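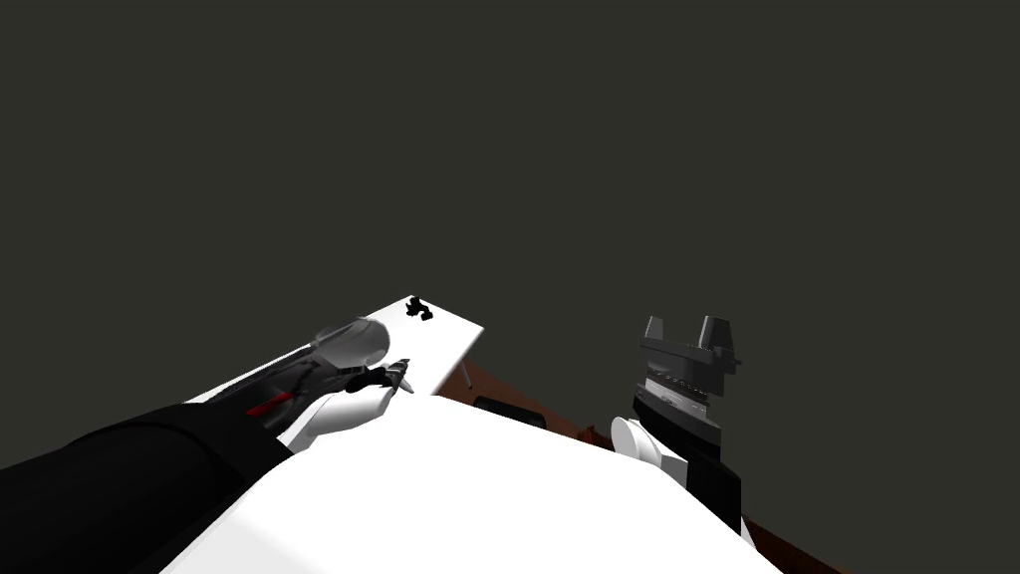
How do you get two simulated arms to share one workspace without running into each other? Give each arm its own region, let only one of them into the overlap at a time, and make the other hold position until the first has backed out.

Saturday, September 12, 2020

Wrote that at the top of the page for the new students, who ask it every term. The rest of today's entry is for me.

Logged in at nine. The Brustatitz course server was up but slow to load the scene. Prilla, our controller, built cleanly on the second try after I removed the old kinematics package. Rogelio Malabanan had pinned the wrong version in the team folder on Thursday. I changed it and left a note in the readme.

Task for the week is unchanged: left arm goes to the small black part on the far white table, closes on it, lifts, returns. Right arm stays parked with the gripper open. No handover until October. Deolinda wants the handover moved up. I said the approach has to be repeatable first.

Morning: swept the approach angle for the left wrist. The part sits near the back corner of the table, so the reach is long and the elbow gets close to its limit. A steep approach is easier for the fingers but the solver jumps to the other elbow solution partway through, and the forearm swings. A shallow approach keeps one solution all the way but brings the fingers in very low over the table edge. Settled on the shallow one with a via point above the edge. Clearance is set in the config now. It used to be hard-coded in two places, with two different values.

Ran 102 trials with the via point. 7 failures. Four were planner timeouts. The other three were finger contact with the tabletop during descent, all at the lowest clearance setting. Raised the minimum and marked those seeds for a rerun. 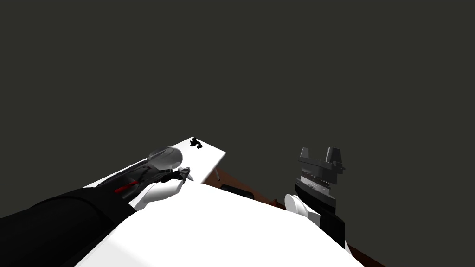 Afternoon went to the contact parameters. The default friction in Prilla makes the part slide when one finger touches before the other. Increased the friction and halved the time step. Sliding is reduced, run time is nearly doubled. Seed 2966 still fails: the part rotates on its lobe and ends up sideways to the fingers. Stepped through it three times. The closing speed looks too high for an object that light. Will try a two-stage close, fast to just short of contact, then slow.

Deolinda Lobo called at four about the report for the Cunha, the term-end competition. She has the section on collision checking and needs the joint limits table from me. She also found that the right arm's parked pose was being recomputed on every reset, with small differences in the wrist. Explains the noise in our distance plots. Fixed it by loading the pose from a file. She'll redo the plots.

Rogelio still wants to switch to Prarko for the planning. I read its docs over dinner. The timeout handling is better, but we would have to rewrite the scene loader, and I don't want to do that with the handover still ahead of us. Told him to make a branch and show me one full pick.

To do tomorrow: rerun the marked seeds, two-stage close, joint limits table to Deolinda before noon. Back up the logs, the server quota is almost full.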